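Gripper build, shared bench at Ullbridge
12th November

Long evening, and a nice one. I had meant to do nothing but tidy the linkage and go home, but the kettle was on and the good table was free, so of course I stayed and collected data until my wrist complained. The Holent arms are on for good now, I think, and the pads are the old rubber pair, scuffed as they are, because I want to know how far they go before I order more. I started down at floor level, by the wooden leg and the office chair, to see how the fingers behave when there is hardly any room to swing the body around.
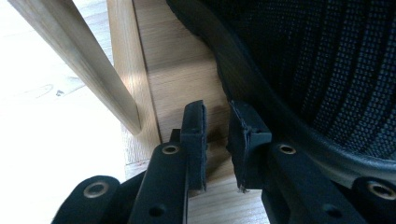 Shoes

Canvas high-tops, laces left slack. I do love a shoe as a test object - soft in one place, stiff in the next, and full of loops waiting to catch on something. Taking hold by the collar feels much kinder than going for the laces, and I'd like whoever has the bench after me to try it both ways and write down what they think.
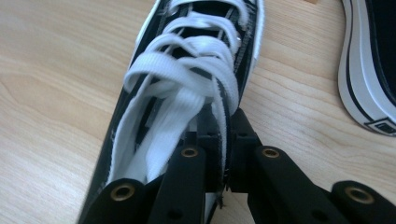 Gripper closed on the canvas near the collar, second shoe at top right.

Card had 626 clips on it when I stopped. The plan is still 3000 by May, which sounded easy when we said it over cake. I've put 80 aside for the Andach folder so we have something to check the labels against.

To do: 2 spare pads, thread lock for the pivots, and please could somebody put the small hex keys back in the tin when they're done - I spent ages looking for them under the bench again.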